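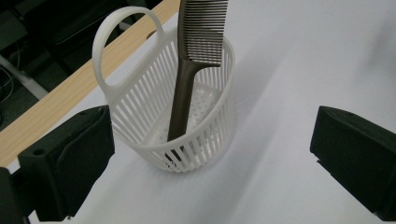 The tail comb in the slatted basket.

Tail comb won't stay put in a small plastic basket. Any fixes?

Posted by slatsandspats, Jun 2, 2024

I finally cleared the white table I get ready at, a job I had been putting off since January. Everything had a home by the end except one tail comb, a brownish metallic-looking thing. I stood it in a white plastic basket with slatted sides and a loop handle, teeth up, tail down, leaning on the back rim, and felt very organized for the length of a cup of coffee.

The trouble is the company it keeps. By itself the comb leans there like it's waiting for a bus. Put a brush in with it and one of them goes over. Twice now the tail has slid through a gap between the slats and I've had to back it out like a trailer. The floor of the basket is all little round holes, so hair and dust drop through onto the table, where they show up beautifully.

I like the basket and I'd rather not buy one of those acrylic towers with 10 compartments. Is there a way to make it behave? And is teeth up even right? My sister stores hers teeth down and is insufferable about it.

ogbonna_attic
3654 points

Teeth up is fine. Grab it by the spine when you take it out and you won't bend anything. If your sister's comb has a pointed metal tail, hers is the one that's going to get somebody in the hand.

For the tipping, you want a cup inside the basket. Any straight-sided drinking glass or old jar that fits down in there will do. Comb goes in the cup, brush goes beside it, and the tail can't find the slats anymore. I used a jam jar for years until I dropped it, and now I use a plastic tumbler, having learned something.

For the dust, cut a circle of felt or shelf liner to fit the floor.

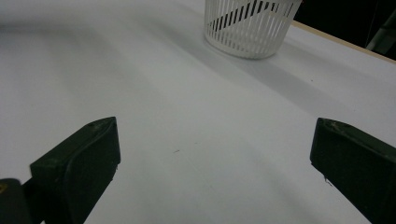 Trace the outside of the base on paper first and then cut smaller than you think, since these baskets flare out as they go up and the inside at the bottom is tighter than it looks. Mine took 4 tries. Shake the liner out when you wipe the table and don't glue it, because you will want to wash the basket eventually and glue plus hair is a texture I can't recommend.

If it still wants to tip with the brush in, drop a couple of flat stones under the liner.

wullora77

just get a drawer

jollstead_hall
399 points

I'm going to disagree with the cup, only because then you are storing a comb in a cup in a basket, and at some point you have to ask what the basket is for.

Try a rubber band. Stretch it around the outside of the slats a little below the rim, then loop a second one from it to the handle so it crosses the opening. Comb on one side, brush on the other. It looks like something from a school science fair but it's been on mine for about a year. The Wilemach shop near me sells clear ones, if looks matter to you.

Also push the whole thing to the back of the table. Mine used to live by the front edge and I knocked it off with my elbow most mornings.
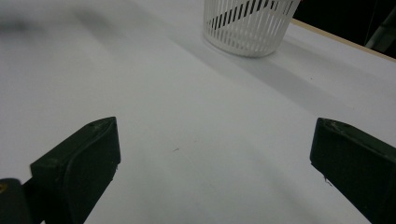

White on white, toward the back of the table.

The tail still goes through the slats now and then. I've stopped fighting it.

slatsandspats

Went with a tumbler and a felt circle. It took me three tries, so I'm ahead of somebody. The drawer suggestion has been noted and the drawer is full.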